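Setting up and looking after the basin-wiping cell

Saturday, August 30, 2025
By Waltraud Böttcher

I promised to write this up back in January, when the Heffernan cell had only just been moved across to Lestcombe and I was the only one who knew where anything was kept. Sorry it's taken so long! It's written for whoever has the morning start, so put the kettle on first, have a read through to the end, and then go and do it. The whole thing is much easier the second time.

The cell is a simple one on paper. We have the humanoid, a bathroom vanity and a damp cloth, and the job is to wipe out the basin. You would think a basin would be one of the friendlier things to ask a robot to clean, but it's all curves, it's shiny, and there's a tap hanging over the middle of it, so small mistakes in the set-up come back to bite you. Nearly every bad day I've had on this cell went back to something skipped in the first half hour.

What you'll need

The floor key for the controller cabinet, the pendant, a spirit level, a tape measure, two clean cloths (the dark blue ones, from the drawer and not from the bucket), a spray bottle of plain water, a jar of Tastix instant coffee and an eyedropper. A torch is handy too. Bring a spare gripper sleeve if you can find one.

Step 1: Square up the vanity

Do this before you power anything. The vanity does creep. It gets leaned on, it gets bumped by the vacuum, and the robot itself gives it a fair shove when it presses down into the bowl. Put the level across the front lip, then front to back along one of the flat ledges beside the bowl. If it's out, pack the cabinet underneath and leave the top alone.

Then measure from the floor to the top of the rim. It should read 784 mm. That's the number stored in the program, and if yours is different you can either fix the packing or change the stored value, but please don't do a bit of each. I did that once and spent a lovely long afternoon chasing my own tail.

Give the tap a gentle wiggle as well. A loose tap moves when it's brushed, and then the arm is planning around a tap that has gone somewhere else.

Step 2: Position the robot

Bring it up on the hoist to its standing mark, side of the basin closest to the controller, with the torso turned in toward the vanity. I like 300 mm between the front of the cabinet and the nearer knee shell. Closer than that and it has nowhere to put its weight when it leans; further away and it's reaching, and a reaching arm presses unevenly.

Keep yourself on your own side of the red line on the floor from here on, unless the motors are off and you've got the key in your pocket. I know it's a nuisance. Do it anyway, please.

Once it's standing, let it idle for a few minutes and listen. You'll get to know the sound of it. A steady hum from the hips is fine, while a tick or a flutter means it's hunting for balance, and you'll want to check that both feet are flat before you ask it to do anything clever.

Step 3: Dress the cables

I can't say this often enough, so here I am saying it again. The wrist cable has to run along the top of the wrist with enough slack for the hand to go all the way down into the bowl, and no more slack than that. Too tight and it tugs the hand up at the bottom of the stroke. Too loose and it drops in front of the cloth and gets wiped along with everything else.

With motors off, move the arm by hand to the deepest point of the bowl, then to the back near the tap, then out to each ledge. Watch the cable the whole way – not the hand, the cable. The heavier ones off the shoulder and forearm want a nice lazy loop that stays well away from the legs. If you find one behind a knee, stop and re-route it before you go on.

Step 4: Fit the sleeve and load the cloth

The sleeve goes over the gripper like a sock, seam to the outside, and it should be snug with no baggy bit at the fingertips. It's there to keep moisture out of the finger joints and to save the ceramic from a knock. Change it when it goes shiny or when it stays damp overnight.

For the cloth, wet it under a tap, wring it out hard, and fold it once. You want it damp enough to leave a faint trace on the back of your hand. Offer it up to the gripper from below, close the fingers at the slow setting, and give it a little tug. Then send the arm to the test position, pressed down toward the back of the bowl, and have a look at how the cloth is lying. A bit of bunching at the back is normal. What you need is cloth under the whole of the hand, with no part of the gripper bearing straight on the ceramic.

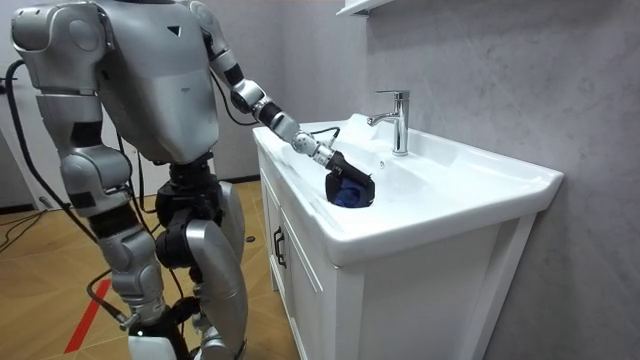 Rónán Nic Aodha reckons I'm too fussy about the fold and that a cloth stuffed in any old way will do the job, provided the pressure is set properly first. He'd have you do Step 5 before Step 4, with the bare sleeve, and only then add the cloth and take the pressure down a touch. I've tried it his way and it does work, though I find it harder to judge by eye, so if you're new to the cell I'd stick with my order until you've got a feel for it.

Step 5: Set the pressing force

The setting lives on the second page of the pendant, under Contact. Ours is 426, and don't ask me what the units are, because the pendant doesn't give any and the manual goes quiet on the subject. It's a good starting value for a damp cloth folded once. With a thicker cloth go down a little, and go in small steps.

Run the press test with nothing in the bowl. The hand should come down, settle and stay put. If it skates toward the tap, your rim height is probably off and you'll want to go back to Step 1 (told you!). If the whole robot rocks back on its heels, the force is too high or it's standing too close. A slight give at the elbow is quite all right.

Step 6: Do the coffee test

Mix a good spoonful of the Tastix with a very small splash of water so it's nearly black, and use the eyedropper to dot it in a loose ring around the drain. Don't be too neat about it. Real mess isn't neat, and a lopsided ring shows you more, as you can tell afterwards which side was which. If you dribble a spot on the ledge, either wipe it up or make a note of it, so that it doesn't get put down to the robot later on.

Start the wipe program at half speed and stay by the stop button. When you want to inspect, park the arm clear of the bowl, put the cloth on the left rim and get a look straight down from above with the light on.

Read the bowl before you clean it! I know the temptation is to rinse it and go again, but the marks are the whole point. Look for these:

- Dots still sitting in a cluster on one side of the drain. The path isn't reaching there, or the cloth has rolled under the hand.
- Thin wet streaks running from side to side with dots left around them. Only an edge of the cloth is touching. Re-fold and check the force.
- A brownish streak heading off from the drain. Coffee is being dragged along instead of picked up, and nine times out of ten the cloth is too wet.
- A clean bowl with a grubby drain ring. That one's fine, the ring sits a little proud and we do it with a separate pass.

Save a still from the head camera with each test, and write the force value and the cloth fold in the log next to it. Change one thing at a time between runs. It's slow going, I know, but you'll be glad of it when you're trying to work out which change did the trick.

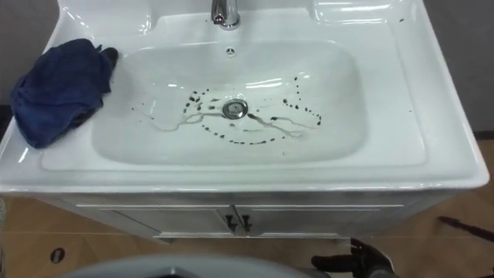 Step 7: Pack up at the end of the day

Rinse the bowl with plain water and dry it by hand. No spray cleaner, please, it leaves a film that makes the next morning's cloth slide about and you'll think the force setting has gone wrong.

Take the sleeve off, turn it inside out and hang it up. Wipe between the finger joints with a barely damp cloth, then a dry one, working each finger open and closed as you go. If there's coffee in a joint it'll feel gritty, and it's best got out the same day before it sets.

Run your hand along each cable, motors off, feeling for nicks or flat spots, especially where the wrist cable bends. Then check the joints you can reach for anything warmer than its neighbours. Bring the robot up on the hoist before you cut power to the legs. Always in that order – it doesn't know how to sit down by itself.

Once a week

Check the vanity packing, the tap, the cabinet door handles (they work loose from the vibration, oddly enough) and the hoist strap. Wash all the blue cloths together without fabric softener. Wipe the camera window with the lens cloth in the top drawer and nothing else.

If the hand starts drifting to one side over a few days and you've ruled out the floor height and the cable, leave a note for me or Rónán and run something else in the meantime. It's likely the wrist zero, and I'd like to be there when it's reset. I'll write that procedure up separately when I get a free afternoon.

Questions to Waltraud at the Lestcombe workshop | © 2025 Heffernan cell notes | Back to top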